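Subject: Re: [equip-plan] Hand-held grippers vs. a second arm for next year

On a morning in November, a list member wrote:

> We have to put in our equipment request before the end of the month and
> I would like opinions. The Jolteck quote is for 2 arms with a service plan.
> The other option is a set of hand-held grippers, which people carry around
> their own kitchens and record with, and then one arm in the lab for testing.
> Hirnunon says 40 of the hand-held units would replace the second arm
> completely and give us 100 hours of usable recordings a month. Their
> sales person was very sure of this. Does that match what anyone here has
> seen? Our target is table clearing and putting away utensils, nothing
> heavier than a full pot.

I'd be careful with the word "usable" in that sales pitch. Ask them to define it in writing before you ask for anything. When we had the same talk with Hirnunon, the hours in the slide deck were hours recorded, and it took three emails to get them to say so. What's left after you throw out the bad takes is a different number and they would not commit to one.

I'm not against the hand-held route. For putting away utensils it makes sense on paper, and you do get real homes instead of the same gray bench with the same four cups. My trouble is with the budget line. People compare the price of a gripper with the price of an arm, see a big gap, and stop there. The gripper is the cheap part. You also pay for the people holding it, for storage, for someone to look through the recordings, and for spare finger pads.

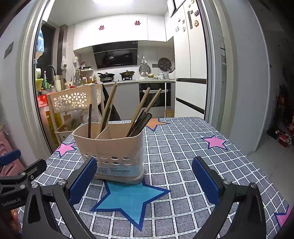
Then there's the matter of what the second arm was for. If it was there so that two people could test on the same afternoon, no pile of hand-held units will replace it. They collect, they don't run anything. I'd ask your group which of the two jobs is holding you up now. Ours was testing, and we found that out after the purchase order had gone through.

On the 40 units: why 40? Do you have 40 homes lined up? We planned big as well, and most of our units sat on a shelf while a handful did all the work. If I were writing your request I'd put in for a small first batch, with an option to buy more at the same price. Hirnunon will say the discount only starts at the full order. Ask anyway.

A few things I'd want priced before you sign with either one:

Chopsticks, or anything thin. Get a quote for the pads that go with thin items, and ask how often they need changing. A demo with mugs tells you very little about a caddy full of utensils.

The review software. Mota is sold per seat, and our seats cost more over two years than the hardware did. Stoltisus is cheaper but you host it yourself, so somebody's time goes into it – and that time never shows up on the form.

The service plan on the Jolteck arms. Ours excluded the gripper, the cable and shipping. Read the back page.

Shipping a unit between homes. We set aside $300 for this for the whole year and it was gone before spring.

As for "nothing heavier than a full pot," a full pot is heavy. Check that against the rated load of the arm with the gripper mounted, and get the figure at full reach. The one in the brochure is usually for the arm folded in close.

If you can share the Jolteck quote with the prices blacked out, I'd like to see how they worded the warranty this time. I still don't trust the last one.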